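Minutes, Chores Working Group, Bradthorpe office, December

Carmela Fiore in the chair, me (Eshun) scribbling as usual, so grumble to me if I've got you wrong. Last minutes agreed. We went straight to the big one: can a machine do our packing bench yet?
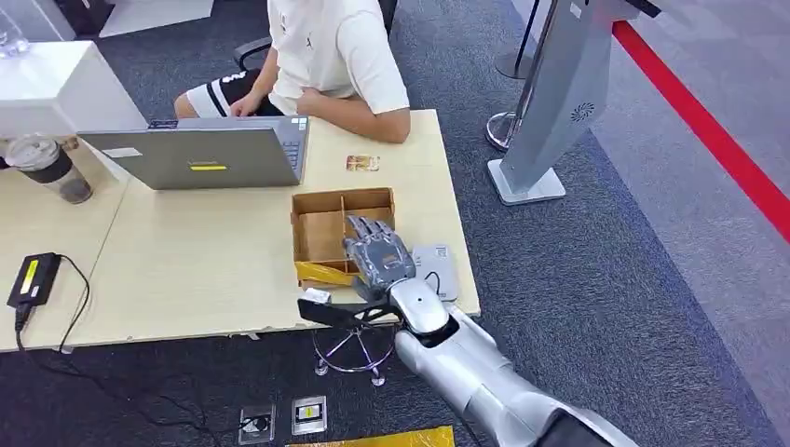

Carmela thinks small flat things are the real test, and I'm with her! Gimwood want a yes or no for their stockroom, where there are 411 lines to pick, and most of those are cards and leaflets (horrid to get hold of, even for me).

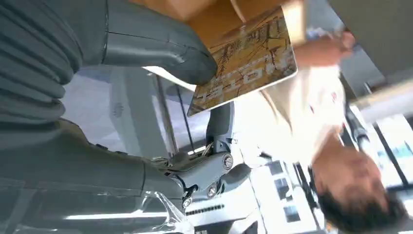
We talked about handing over. Passing something between a person and a gripper sounds easy, but you both have to agree when to let go. Carmela wants that written up as its own chore. Agreed, and I'm doing it before the next meeting.

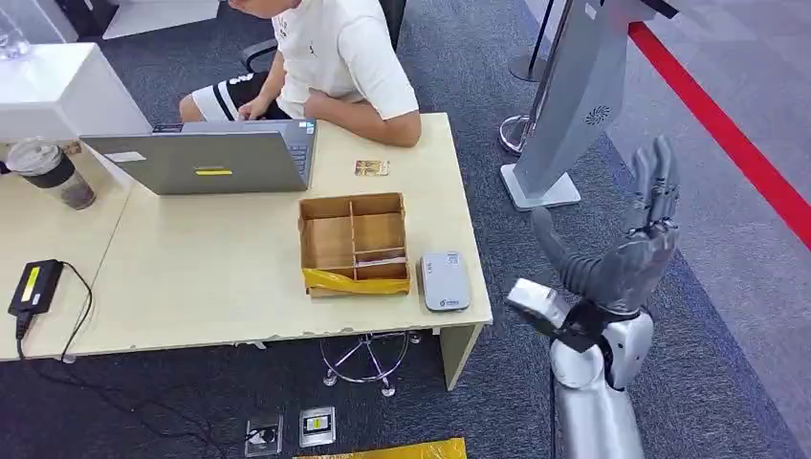 Divided box on the desk, with the hand upright beside it.

Cludel's quote came up again. They'd like us to commit to 1,000 picks before we talk money – too many, we felt, so I'm to go back and offer a shorter trial. Laundry folding held over, again (sorry!).

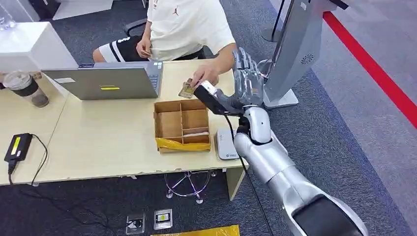 Would we let one run the packing bench on its own yet?
Carmela said not this winter, and she'd want a person sat with it for the whole trial.

Next meeting at 12, same room. Bring your own mug.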